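Re: [handheld-grippers] Left finger lags the right when closing
From: Wenjie Wan
Date: 22 May 2021

Hi Qianru, hi everyone,

Sorry for the slow answer. I wanted to have a unit open on the bench before I said anything, and the bench was buried until last night.

Qianru Zeng wrote:

> We have two of the Edar hand grippers, both bought secondhand from the Pututau
> people when they moved. One is lovely. The other closes unevenly, the left
> finger gets there a moment after the right, and when I pick up anything soft
> the cloth gets dragged sideways before it is held. I have already cleaned the
> outside and charged it fully. Is this a motor problem? Hongmei thinks it is
> only the screws, but I am nervous about opening it and making it worse.
> Also, how often should these be opened up at all?

I'm with Hongmei on this one, or at least I would start where she wants to start. Both fingers run off the same motor through the linkage, so a tired motor would make the whole thing slow, left and right together. When only one side is late you are nearly always looking at play in one of the inner arms, or lint packed in around the pivot, or (very often with ones that have been folding laundry all winter) both of those at once.

What I do, and please shout if anybody does it differently:

Take the battery out first. Then let the fingers hang open and wiggle each inner arm between thumb and finger, side to side. The good side should feel snug. If the bad side clicks, even a tiny bit, you have found it.

Next, the two screws at the top corners of the ribbed panel. Back them out slowly and keep them apart, left and right, on a piece of tape with the side written on it. They look the same but they wear in differently and I have regretted mixing them. The panel lifts toward you. Don't pull it by the ribs! I cracked one that way in February and Guilan Lei has still not quite forgiven me, it was her last spare.

Once you are in, pick out the lint with tweezers. Dry, no spray. I know the can of air is tempting but it just drives the fluff further down behind the side plates, and then you are taking those off too. A soft toothbrush gets the rest. Then one drop of the light Korkine oil on each pivot, wipe it, work the arm back and forth a couple dozen times, and wipe it again. If there is still play after that, the bushing is worn and wants replacing. Zhuoran has a bag of them and I'm sure he will mail you a few if you ask nicely.

When you close up, snug both screws halfway, work the fingers by hand, and only then finish tightening. If you tighten one side all the way first, the panel sits a hair crooked and rubs on one arm, and you will be writing to the list again with exactly the same complaint.

Then put the battery back and try it on something soft and thick. Small hard things like blocks will hide this fault completely, they just get pushed over until the late finger catches up. I like a dark heavy garment on a bed, where there are folds to aim for and you can watch whether the cloth creeps.
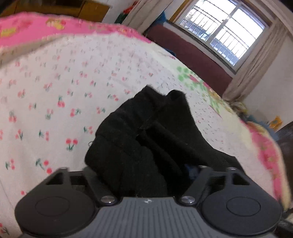 Soft-cloth check, black garment on the cherry sheet. The two silver screws are the ones I mean.

Have a look at the bits of lint on that black cloth, by the way, and you'll see what the pivots are up against. Go for a thick fold and close slowly. Do it ten or so times and watch the left finger only, then the same again watching the right. Trying to watch both at once never worked for me.

As for how often to open them, the sheet that came with ours says every 2000 closes. We keep a paper log by the charger and I find that fine for hard objects, but far too long for cloth. Our number 97 was at 1123 when I opened it last night and there was already a proper felt mat under the left arm. So for fabric work I would go in at half the book figure, and sooner if you've been doing towels or anything fleecy.

One thing I'm not sure of: does the Pan version have the same bushings? The side plates are a different shape and I have never had one apart. Guilan, you would know.

Let us know how it goes, Qianru, and do write down which side was loose before you touch anything. It's very easy to forget once it is in pieces, and it would be nice to find out if it is always the left.

All the best to you and Hongmei,
Wenjie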